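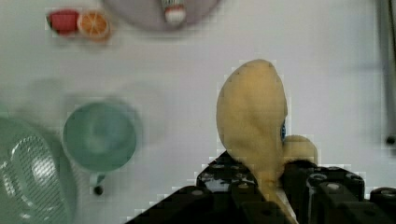

## Where the arm is at, February

Hi Gil-soo,

You asked for a short update on what the Munshi money has been doing, so I'm writing this from the bench with the arm still powered up (and my coffee on the other side of the room, lesson learned).

The big thing is the new gripper. The two fingers now close evenly and they can hang on to soft stuff, like the yellow plush toy, which the old pair just shoved around the table. I cut the closing force down in steps until the motor stopped complaining, and I'm running it at 95 on the Trenumen controller, out of 300. Plenty for plush! The mug is next, and I'd like to pick it up by the handle.

### Spending

- Motors and bolts: $600, all in
- Wrist camera and mount: $300
- Still in the pot: $1,864

The second motor from Cistetti came with the wrong connector, so I lost an evening to soldering. They're sending the right cable anyway, and I'll keep it as a spare.

### Not done yet

The camera picture still smears when the wrist swings, and the video gets blocky on top of that. I want to try a slower swing first, then a shorter exposure. The folks at Nultside have offered me their good lamp for a couple of weeks, so I'll pick that up before I touch any settings.

Could you let me know if the leftover money can go toward a spare set of fingers?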